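十月 周六 家务任务组记录
项目：Brostard 厨房场景，Zervas 控制策略，双臂

上午接着昨晚的评测往下跑。今天只看开门关门这一类，洗碗机那组先停着，等 Clindholm 那边把碗碟的碰撞模型改完再说。场景没有换，还是 Brostard 的厨房，蜜色木门那一套。机器人模型也没有换。昨晚有人把仿真机上的驱动升级了，我开机后先跑了一遍旧的回归用例，末端轨迹和上周存的曲线对得上，所以后面的数据可以和上周放在一起看。以后升级驱动请写在白板上。

评测方法照旧：一共 60 次，每次从随机的起始站位开始，给同一句指令，让策略自己走完。成功的标准是门扇关到位、手爪离开把手、手臂退回到不会碰门的位置，全部满足才算。以前有一版标准只看门的角度，结果手爪还卡在把手上也记成功，那版数据我已经从表里删掉了，谁的汇报里还引用着，请自己改。

先把结论写在前面，免得下周翻的时候找不到。单独关一扇门，可以说能做。把关门放进一串家务里，中间不许人插手，还不能说能做。60 次里完整走完整串的只有 9 次。这个数比我预期的低，但和看回放时的感受是一致的，大部分失败都很无聊，差一点点就能过去的那种。

一、左手找把手

这一段是今天花时间最多的地方。左手爪要对准的目标很小，一个金属把手，固定在门靠边的位置。对人来说伸手就是了，眼睛都不用一直盯着。策略在这一步的表现很不均匀：站位好的时候，手臂一次伸过去，手爪直接落在把手旁边；站位偏一点，手爪就在把手外侧来回修正，修正的幅度越来越小，最后停在一个差一截的位置上不动了。

我把停住不动的几条单独拉出来看。关节没有到限位，规划器也没有报错，策略输出的动作就是接近零。它大概认为自己已经到了。训练数据里示范者到位以后一般会停一下再合爪，停的这一下被学成了一个很强的习惯，只要画面看上去像到位，就停。停了之后画面不变，于是继续停。这个毛病在 Sterley 的叠毛巾任务里也见过，当时的处理办法是把示范里静止的段落剪短，有改善，没有根治。

训练集目前是约663条示范，其中开门关门的占大头。我翻了一部分，发现示范者的习惯差别不小。有的人先把手臂抬高再落下去，有的人贴着门面平着滑过去。两种都对，混在一起学就有点糊。建议下一批录制时统一一下接近方式，从门的外侧进，高度略高于把手，然后下落。录制说明我下午改。

记一个细节。手臂伸过来时在地板和门板上会有影子，有一条回放里手爪的修正方向跟影子的移动方向很像，我一度怀疑策略在拿影子当参照。关了阴影重新跑了同一个种子，结果差不多，所以先排除。只试了一个种子，说服力有限，谁有空可以多跑几个。

下面存一张机载视角的画面，看左手爪和把手的相对位置用的。
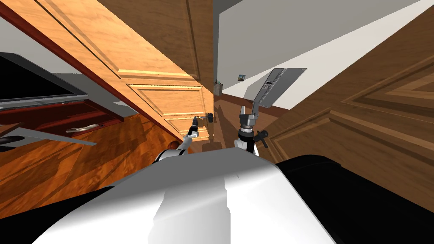

二、右手闲着的时候在干什么

关门这件事用左手就够了。右手在任务里没有分配工作，但它也不能随便放。现在的做法是让它举着，手指朝上，停在身体前方。好处是不挡左手的路，坏处是它离前方那块灰色面板太近，画面里看上去几乎贴着。

单从机载画面判断不了手指和面板之间到底有没有间隙，得看碰撞日志。日志我查了，今天的数据里有几条记录了轻微接触，其余没有。接触的那几条，任务最后也有成功的，也有失败的，看不出关系。但是放到真机上我不会放心。家里的电器面板不应该被一只无所事事的手爪顶着，哪怕没有按到什么东西。

讨论了一下要不要给右手一个固定的收起姿态。做底盘那边的意见是收起来以后重心会变，左手伸远的时候姿态控制要重新调。做策略这边的意见是收起来之后画面里少了一只手，和训练数据不一致，成功率可能先掉一截。两边说的都有道理。先不动，写进待办，等录下一批示范时直接用新的收起姿态录，省得再去补。

顺便说一下视角。现在画面倾斜得厉害，底部被机器人自己的身体占了一大块，肩部那一圈白壳后面的东西基本看不到，家具只露出上半截。策略能用，人看着累。今天标注失败原因的时候，我得歪着头看，看久了容易把左右搞反，表格里有一行我填错了，后来改过来的，颜色标了黄。要不要在标注工具里加一个把画面转正的按钮？应该不难。只转给人看，喂给策略的不能动。

三、失败记录

按回放整理，原因只写我能确认的，拿不准的都归到“不明”里。

停在把手外侧不动。最多的一类，前面写过了。

手爪合上时夹空。从画面上看位置是对的，实际深度不够，手指在把手前面合拢。这类失败策略自己不知道，后面照样做拉或推的动作，手臂走完全程，门一动没动，然后它退回来，等下一步指令。连着看几条会觉得很滑稽，但对家务来说这是最麻烦的失败方式，因为它不报错。人走进厨房看到门开着，机器人在旁边站着，系统里写的是已完成。

推门时手臂蹭到门框装饰线。门板表面有凸起的方格造型，手爪沿着门面走的时候会挂在线条的边上。换平板门就没有这个问题，我用平板门的场景试过。可是多数人家里的门不会专门为了机器人换成平的。接触力的阈值可以调高一点让它硬推过去，我不建议。

底盘位置太近，手臂展不开。策略没有学过后退一步重新来，它只会在原地把胳膊拧来拧去。人遇到这种情况脚会自己动。现在底盘和手臂是分开决策的，手臂遇到困难时底盘不知道，这个结构问题一时改不了。

关完门以后不松手。只出现在整串任务里，单独关门时没有见过。怀疑和下一条指令到来的时机有关，指令来得早，松手的动作被打断，手爪带着把手就去做下一件事了，门又被带开。临时处理：下一条指令推迟到手爪张开以后再发。改完重跑了几条，没有再出现，数量太少，先不算修好。

四、整串任务

整串的内容是：把抽屉里的餐具留在原处不动，推上抽屉，关柜门，退到灶台以外。写成文字很简单，小孩也能做，做完前后也用不了多久。

机器人做一遍的时间我今天没有精确计，只看了日志的起止，比人慢得多。慢本身我不太在意，夜里没有人等着用厨房，慢慢做也行。在意的是中间要不要人看着。如果要人看着，那人自己伸手关一下就完了，机器人在这里就没有意义。所以我认为应该把“无人介入走完”当作唯一的汇报指标，单步成功率留在内部表格里，给自己人定位问题用，不要往外写。

抽屉这一步比门容易。抽屉前面板宽，推哪里都行，手爪不用抓，用侧面顶就可以，对位置误差不敏感。但也出现过新的问题：抽屉靠前的地方放着餐具，推的时候如果手爪低了，会先碰到餐具再碰到面板。有一条回放里餐具被带出来掉在了地上，策略没有任何反应，继续去关门。任务定义里没有“掉东西要捡”这一条，所以按标准它还算成功。我把它改判为失败，在备注里写了理由。以后标准里应该加上：过程中不得移动无关物体。

门和抽屉的先后顺序也影响结果。先关门再推抽屉，成功的多一些。反过来的时候，左手推完抽屉还在低处，再抬起来找小把手，路径要绕过台面的边沿，容易蹭。示范里先门后抽屉的多，反过来的少，所以到底是几何上的原因还是数据上的原因，现在分不开。下一批示范两种顺序各录一半，到时候再比。

把手的颜色也要提一句。柜门上的小把手是黑的，手爪和腕部也是深色，两个靠到一起以后，我在画面上都要放大了才能分清哪一块是把手，哪一块是手指。策略有没有同样的困难，没法直接问它，但可以换颜色测。做材质的同事说换成浅色只要改一个参数。已经提了需求。如果换色以后成功率明显上去，就说明问题在看，接下来该加腕部相机；如果没有变化，就还是接近动作的问题，回去改示范。

同一处的另一张，左手爪靠在黑色小把手边上，抽屉是拉开的，里面的餐具也看得见。请标注的人留意手爪和把手贴在一起时的样子，这种画面单看一张判断不了在合还是在等，必须前后翻几帧再填表。
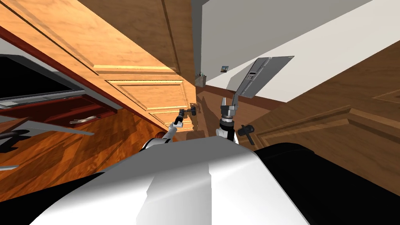
五、和车间那边的对比

Clindholm 的同事下午过来，看了一会儿回放，说他们那边搬料箱的工位早就不用人看了。说得没错，料箱的把手是统一的，位置是统一的，地上画着线，灯光也是固定的。真要把厨房也这样布置一遍，关门早就不是问题。他们的机械臂每天重复同一个动作，出错了线会停，有人来复位。厨房里没有线可停。

不过他提了一条有用的。他们在夹取之后都会做一次确认，轻轻往回带一下，看有没有阻力，没有阻力就重夹，最多重试 3 次，再不行就报警。我们完全可以照搬。夹空那一类失败应该能解决掉一大半，而且不用重新训练，在策略外面包一层就行。他答应把那一段逻辑发过来。我担心的是轻轻带一下会不会把门带开，厨房的门轻，不像料箱那么沉。先在仿真里试，回拉的力从小往大加。

还聊到擦桌子、扫地这些活。扫地有现成的机器，不需要胳膊。擦桌子我们春天做过，擦得动，擦不干净的地方它看不出来。收衣服、叠毛巾，Sterley 那组还在做，毛巾行，衬衫不行。总的印象是，凡是东西硬、位置大致固定、做坏了后果轻的家务，机器已经能摸到边；软的、乱的、需要判断做没做好的，还差得远。关门本来应该属于前一类，所以今天的结果让人有点泄气。

车间那边问能不能先用我们的平台替他们做夜间关柜门，他们的工具柜下班常有人忘了关。我说单独关门可以试，但要先把重夹的逻辑加上，而且柜门里外不能有人。工具柜的门是平的，把手大，估计比厨房简单。还没有答应时间。

六、仿真和真机的差别

照例提醒一下，今天的数据全部来自仿真，不要直接当真机的结果引用。已经知道的差别有几处。仿真里的铰链没有阻尼变化，家里的旧门关到最后常常要多推一下。仿真的把手不会松，真的会晃。地板在画面里有反光，和真机相机拍到的反光不一样，真机上过曝的时候策略明显变差，这个上个月就记过。另外仿真里没有人走来走去，没有猫，台面上也没有谁随手放的杯子。

反过来，也有真机比仿真好的地方。真的手指垫是软的，夹歪一点也能夹住，仿真里的手指太硬，差一点就滑脱。所以夹空的比例放到真机上可能会低一些。等真机的手爪修好后对照着跑一轮。修手爪的零件还没有到，问过一次，答复是下周。

七、待办

录制说明改写：统一从外侧接近，略高于把手再下落；到位后的停顿缩短；两种顺序各录一半。我来写，周一前放到共享盘。

重夹逻辑：等车间那边的代码，先包在 Zervas 外层，不改策略本身。

右手收起姿态：和底盘一起定，定完再录新示范。

把手换浅色，同一批种子重跑。

阴影开关对比，多跑几个种子。谁做都行，在表里认领。

标注工具加转正显示。

成功标准加一条：过程中不得移动无关物体，掉落一律判失败。旧数据需要按新标准复查，今天的我已经查完，上周的还没有动。

指令间隔那个临时改动还在主分支上，没有写进配置，写死在脚本里的，别忘了挪出来。

八、补记，晚上

吃完饭回来把浅色把手的场景先跑了一小部分，材质那边动作很快。数量不够，不下结论，只记现象：停在外侧不动的还是有，样子和白天一样。夹空的似乎少了一点。让它跑过夜，明天早上看。

另外发现白天的评测脚本在统计时把改判的那条掉餐具的又算回了成功，因为脚本读的是自动判定那一列，没有读人工那一列。上面写的 9 次是我按人工那一列重新核过的，以这个为准。脚本已经改了，改动很小，没有走评审，周一请人看一眼。

机器占用：仿真机今晚全占，要用的话先在群里说，不要直接杀进程。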